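Caring for Wicker, Rattan and Other Woven Trays

Woven trays and baskets fail in predictable ways. The strands dry out and crack, the rim works loose, or mold starts in the crossings where air does not reach. All three can be slowed with a brush, a damp cloth and some attention to where the piece is stored.

Know the material first

Wicker is a way of weaving. The strand itself may be rattan, willow, reed, paper cord, seagrass or plastic, and the cleaning method depends on which. Look at a cut end on the underside. Rattan core and reed show small open pores. Willow has a ring structure and often a trace of bark. Paper cord untwists when picked at with a fingernail and must be kept away from standing water. Plastic has a smooth, solid end and can be washed in the sink with dish soap.

If the cut ends are hidden under a rim, put one drop of water on the underside. Paper darkens at once and goes soft. Lacquered rattan holds the drop on the surface for several minutes.

Dry cleaning

Do this every month for a tray in daily use. Turn the tray over and tap the base with an open hand to free the crumbs. Turn it back and brush along the horizontal rows, then along the vertical strands. A 4-inch paintbrush with the bristles cut to half their length is stiff enough. A vacuum with the soft round attachment will take the rest. Do not use compressed air indoors; it drives grit deeper into the crossings.
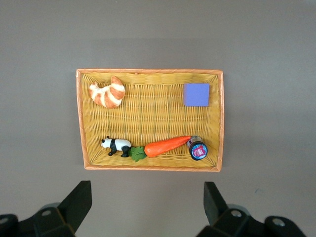
Mohammed-Awal Asante
Household Repairs Editor, Hollville

Wet cleaning

Mix a teaspoon of mild dish soap into a quart of lukewarm water. Wring a cotton cloth until it no longer drips and wipe one side at a time. Work a soft toothbrush into the corners, where the walls meet the floor of the tray and grease collects. Wipe again with plain water.

Stand the tray on its long edge to dry, with both faces open to the air. Allow a full day. A fan on low is acceptable. A radiator, an oven or direct summer sun is not, as the outer strands shrink faster than the inner ones and the weave distorts.

Greasy spots from bread and pastry respond to cornstarch. Cover the spot, leave it overnight and brush it out before any wet cleaning. Repeat once if needed. Old stains in unfinished reed usually stay.

Humidity

Natural strands hold up best at around 50 percent relative humidity. Below 40 percent they become brittle, and creaking when the tray is lifted is the first sign. In a heated house in winter, mist the underside lightly every few weeks and let it dry before use. Lacquered pieces take up very little water through the finish, so mist only the bare side.

Mold appears as gray or black dots that smear when rubbed. Take the tray outside, brush it dry, then wipe it with equal parts white vinegar and water. Test the vinegar on a hidden strand if the piece is dyed. Discard a paper cord tray once mold has reached the inside of the cord.

Loose rims

A flat rim is normally held by glue, by pins or by a wrapped strand. To reglue one:

Scrape out the old glue with a wooden skewer.
Run a thin line of wood glue into the gap.
Clamp with spring clamps, with a strip of waxed paper under each jaw.
Leave overnight.

Pins that have backed out should be pulled and replaced with a pin one size longer, set slightly to one side of the old hole. Drill a pilot hole first - rattan splits easily near an end.

Broken strands

Soak a replacement reed of the same width in warm water for half an hour. Cut the broken strand back to the nearest crossing on the underside. Feed the new piece in along the same path with an overlap of at least two crossings at each end, and trim it flush once dry. Reed shrinks as it dries, so pack it slightly tighter than the rows on either side.

Use with food

Line the tray with a cloth or parchment for anything oily or moist. Bare wicker is suitable for whole fruit with a peel, wrapped rolls and dry crackers. Wash the liner after each use. Do not put a hot pan on any woven tray, lined or not.

Storage

Keep trays flat, with a sheet of plain paper between them. Nesting is fine if the rims carry the weight. Avoid sealed plastic bags. A shelf in a closet is better than a basement or an attic, and in September, before the heating comes on, each piece should be taken down and checked for loose ends.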